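This site uses cookies to remember your login and which notebooks you follow. Accept / Manage settings

Burkcombe Shared Workshop — Bench Notebook
Posted 4th February by the bench 2 desk
Filed under: Chores, Picking, Bins

Bin to bin again today. Same question as all month — can the arm tidy a bin of mixed odds and ends well enough that I'd let it loose on the real thing, i.e. the drawer under the kitchen sink or the offcuts tub by the bandsaw. Short answer no. Longer answer below, writing fast, want to get the last train to Ostembridge.

Clamps first. Rear bin crept on us last week, so checked both before starting and nipped up the left one another quarter turn. Whoever sets up next pls do the same, don't trust the tape.

Ran 14 tries before lunch, force limit left at the Plendska default. 10 picks clean, 2 dropped on the way over, rest never got a proper hold. Not awful. But I'd sorted that lot by hand in the time it took to home the arm once, and I had a cuppa in the other hand.

Where it goes wrong is walls. Anything in open floor is fine. Anything snugged up to a side and the fingers want to come down where the bin already is, so it either backs off or scrapes. Colour of the wall doesn't help, it's scuffed and pale in places and the depth goes patchy there.
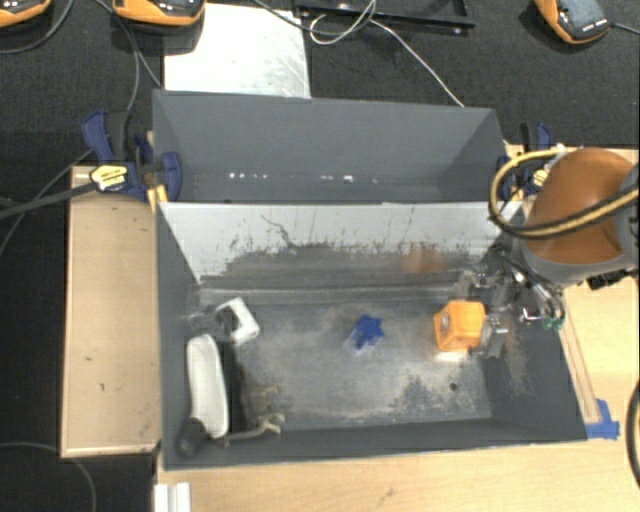 Tried the Buckley trick of approaching on a tilt. Better for chunky shapes, worse for long thin ones, which roll away from the lower finger and end up harder against the side than they started. Could let it nudge things out to the middle first and then pick. That's what a person does without thinking about it. Adds a good few seconds each go though, and for a kitchen drawer I reckon people would put up with that, for a shop floor they won't.

Other gripe, it has no idea when it's done. Small bits get missed and it will happily declare the bin finished with a piece sitting there. A kid told to tidy their room does the same so maybe we call it human level.

Things I'd hand over now: moving blocks and similar from one known bin to another, overnight, no one waiting on it. Things I wouldn't: cutlery, anything with a blade, anything tangled, laundry (still), screws by size. Dishwasher unloading is somewhere in between, ask me again in April.

To do
— swap the front bin for one with better walls, or repaint, matte this time
— write the nudge step, cap it at 3 nudges then give up and move on
— rerun with tilt off for long peices only
— log the misses properly, I was scribbling on the back of a parts docket and can't read half of it
— find out if the Ostembridge bench sees the same thing near walls or if its just our camera angle

Left the tilt setting on in the config, careful if you're starting up before me tomorrow. Home it slowly.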